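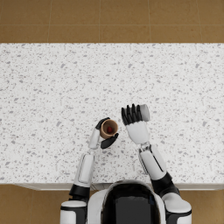 Thread zur Wartung der Simulationszelle Hirneck, Teil 2. Teil 1 handelte von Kabeln, die es in einer Simulation gar nicht gibt und trotzdem Ärger machten (falsch benannte Kanäle, reden wir nicht drüber).

Aufgabe in Hirneck: zwei Becher, zwei Hände, Inhalt umschütten. Klingt nach Kindergeburtstag. Ist seit September mein Hauptberuf.

Stand der Szene: Links der braune Becher, Öffnung nach oben, unten drin das kleine dunkelrote Ding. Rechts der graue, quer in der Hand. Intern heißt das Ding »die Beere«. Ikhsan Ginting besteht auf »Testkörper A«. Im Ticket steht jetzt beides.

Häufigster Fehler bis letzte Woche: Beere fällt durch den Becherboden. Die Kollisionshülle des braunen Bechers war ein massiver Klotz, und wer die Beere in einen Klotz setzt, bekommt sie eben irgendwo wieder zurück. Einmal lag sie 12 Meter unter dem Fußboden.

Abhilfe: Hülle in einzelne Wandstücke zerlegt, Boden extra, etwas dicker als die sichtbare Geometrie. Sieht man nicht. Kostet Rechenzeit, die angeblich Alby Cosgrove gehört.

Zweite Baustelle: linker Daumen. Der liegt unter dem Becher herum und hat bei jedem Schließen gezittert wie ich vor der Steuererklärung. Dämpfung am Gelenk rauf, Kraftgrenze runter. Reihenfolge beachten — andersherum fliegt der Becher.

Dritte: Reibwert der Fingerkuppen. Jemand hatte ihn auf 200 gesetzt. Damit hebt man keinen Becher, damit adoptiert man ihn. Jetzt wieder auf dem Wert aus der Plava-Vorlage.

Reset-Routine, für alle, die nach mir kommen: erst Arme in Grundstellung, dann Becher setzen, dann Beere. Wer die Beere zuerst setzt, darf sie suchen. Coralie Pearce hat dafür ein Skript, es heißt beere_wo.

Nach dem Umbau 1037 Durchläufe über Nacht. Kein Durchfaller mehr durch den Boden. Dafür rollt mir das Ding beim Kippen gelegentlich am grauen Becher vorbei, was immerhin ein ehrlicher Fehler ist.

Offen: Handgelenk rechts stößt beim Eindrehen an seine Grenze. Leonie Katene meint, Schulter weiter nach außen. Ich meine, Becher näher ran. Wir probieren beides, ihre Version zuerst, sie hat die Adminrechte.

Teil 3, sobald der Rechner wieder frei ist.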